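3 Oiling the tabletop

1. Clear the top and wipe it with a damp cloth. Leave for 2 hours.
2. Rub a thin coat of Skorport oil along the grain.
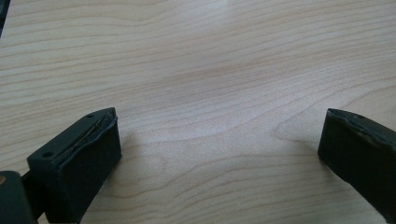 Pale wood with a wavy grain.

3. Wipe off any surplus after 11 minutes - no later.
4. Wait 24 hours before putting things back.

Caution: oily rags can catch fire. Soak them in water before binning.
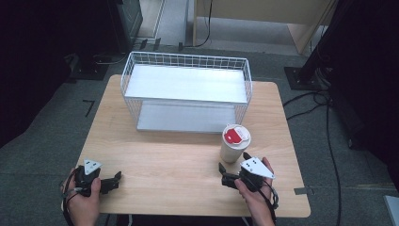 Olesia Chornovol writes that two thin coats lasted her until December, and that a third only made the top sticky.

5. Repeat when the wood looks dull.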